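Intro to Soil Science, Handout 4: Why Clay Holds On to Water
Haruto Yagi, Ustmont evening course 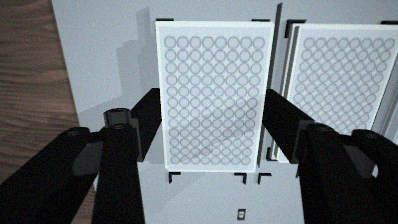 Why does a clay soil stay wet so much longer than a sandy one?

Clay particles are tiny and mostly flat, so the spaces between them are tiny too, and water clings hard inside small spaces. Sand leaves big gaps and gravity pulls the water right out of them.

I get asked this every single term, usually by someone whose tomatoes are sulking, and I love it because it gets us straight to texture! Texture just means how much sand, silt and clay you've got. Anything under 2 microns across counts as clay (yes, that's small, and no, you won't see it by squinting).

Now the part that trips people up. Wet clay isn't always generous clay. A lot of that water is held so tightly that roots can't pull it loose, so your plants can wilt while the ground still feels damp. We call that the wilting point, and it's on page 46 of the Jodell reader. Please read through to page 67, even the slow bit on pore size.

For next time, bring a jar of dirt from home, nearly full, with the lid on tight. We'll add water, shake it and let it settle, and then I'll show you how to read the layers. If you missed the ribbon test, squeeze a damp handful between thumb and finger and see how long a strip you get before it snaps. Sandy soils barely make one.

Questions before then? I'm in room 158 until class starts.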